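Notes for the June talk – keep to 20 minutes, leave the rest for questions

Opening

Thank Isabelle Kowalchuk for the invitation. Say who I am: shift planner at the Condale warehouse in Fernesley, 13 years on the site, most of it on the packing floor. I didn't buy the robot arms and I don't program them. I make the schedule for the people who work next to them, and that is the part I want to talk about.

Ask for a show of hands. Who has automation on their floor now? Who has been told it's coming?

What the job was

Mixed-case packing. A customer orders goods in boxes of every size, and somebody has to get them off the table and into one shipping case without crushing the small ones. We call it the mix table. On a busy shift we send out 1000 cases from it.

A packer at the mix table did everything. Read the order, pulled the boxes over, decided what went in first, packed, taped, labeled. People rotated off after two hours, and the ones with bad shoulders asked to come off sooner. Preben Oddsson worked that table longer than anyone. When I asked him what the hard part was, he said it was the deciding. The lifting he could do half asleep.

Pause here. The deciding comes back later.

What we put in

Trimico supplied the arms and Duda is the software that runs them. Two arms to begin with, a third added after the first peak season. Each one picks from a table and sets the boxes down where the packing plan says. A person still closes the case, checks it and sends it on.

Before the arms went on the floor, the layouts were tried out in simulation. Blocks stand in for products, big ones and small ones mixed together, and the arm has to deal with them.
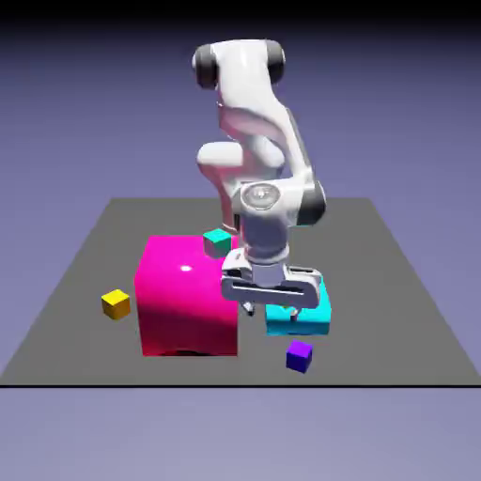
Efua Abugri was the first of our packers to move over to that side. She had no background in it. She had six years at the table, and she knew which arrangements give trouble: a small box close up against a tall one, a low wide one with something standing in front of it. She sat with the engineers and set up the bad cases from memory. Some of them were layouts the engineers had never thought to try.

She is now paid as a technician. Getting that through took three months longer than getting the arms through. Say this slowly, it's the line people wrote down last time.

What changed for people

Rotation. The old two-hour limit was there for shoulders. With the arms doing the picking, management asked if we could drop it. We tried four-hour stretches and the error rate at the check station went up in the second half. Watching is tiring in its own way. We went back to two hours.

Pace. The table used to go at the speed of the packer. Now the arm sets it. Brynhildur Laxdal, our safety rep, asked for a slow-down button at each station that anyone can press without logging a reason. It was in the contract before installation. If you remember one thing to ask your supplier for, ask for that.

Talk. Packers used to stand across from each other, and the new stations face the arm. Within a month people were telling me they went a whole shift without a conversation. We turned the check stations around so they sit in pairs. It cost us one afternoon and some floor tape.

Stops. When an arm can't find a good grip it stops and waits for someone. In the first weeks everyone ran for it. Now there is one named person per shift who answers stops, and the rest keep working.

What we got wrong

We told people no jobs would go, and none did. We didn't tell them which jobs would change, as we hadn't worked it out yet, and they could tell. Poul Fogh stood up in the canteen meeting and asked what he would be doing at ten in the morning on the first day. I had no answer for him. Next time I'd have that schedule drafted before the meeting – hour by hour, with names on it.

Preben didn't want a check station. He said the deciding was gone from it. He trains new starters now on the oversize line, which is still packed by hand.

Questions I usually get

Cost: I don't have the figures, ask Isabelle for the contact at head office.

Union: yes, involved from the first layout drawing.

Would I do it again: yes, slower.

Leave the slide with my email up.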